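# Plukix

Plukix is the perception and grasp planning package for the Jumance disassembly cell. It takes wrist camera frames from inside open desktop computers, labels the parts, and proposes approach poses that keep the fingers clear of cables. This README covers the package and the frames shipped with it.

Open Dell desktops, wrist camera view, gripper in place:

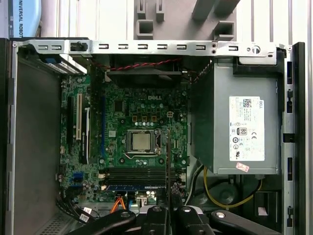
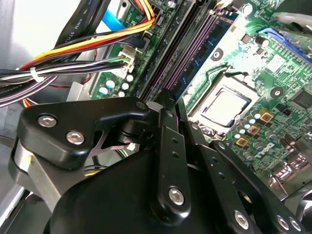
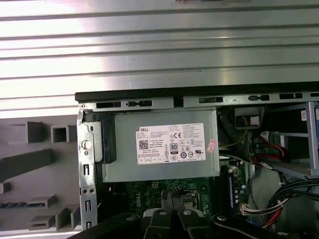 ## What is in the repository

- `frames/` 2958 color frames from the wrist camera
- `masks/` hand-drawn part masks for 1527 of them
- `planner/` approach planner and collision checks
- `tools/` label viewer, mask converter, calibration script

There are 14 part classes. The ones used most are `psu`, `board`, `cpu`, `ram_slot`, `ram_module`, `fan`, `drive_cage`, `connector` and `cable`. All cables share one class. Splitting them by color was tried in February and dropped, as the red and black wires in shadow were labeled differently by every annotator.

The gripper has its own class, `self`. Mask it out before training anything else. It covers a large part of the lower image in many frames and its outline changes as the fingers move.

## Running the planner

1. Copy `config/default.yaml` and set the camera-to-flange transform.
2. Run `tools/check_calib` and confirm the error is under the limit in the config.
3. Start `plukix_node`.
4. Request a pose with `plukix_plan --target connector`.

The planner returns up to 24 candidate poses, best first. If it returns none, raise `cable_margin` only after looking at the mask. Most empty results come from a bad cable mask.

## Known problems

- Glare on bare CPU lids and side panels gets labeled as `connector`.
- Vendor logos and label print are not used. The text reader from Grivico was removed in this release.
- No depth frames. The planner uses a fixed board height per case model.
- Blue expansion slots and blue RAM modules are confused at steep angles.

## License

Code is MIT. Frames and masks are for research use only.

Last updated 12 April 2019

Comments

**Ezeani**
Does the mask converter keep holes? My fan masks come out solid.

**tbench**
Pass `--keep-holes`. It's off by default.

**Ezeani**
That fixed it, thanks. Could go in the README.

**mplate_r**
Any plan to add laptops?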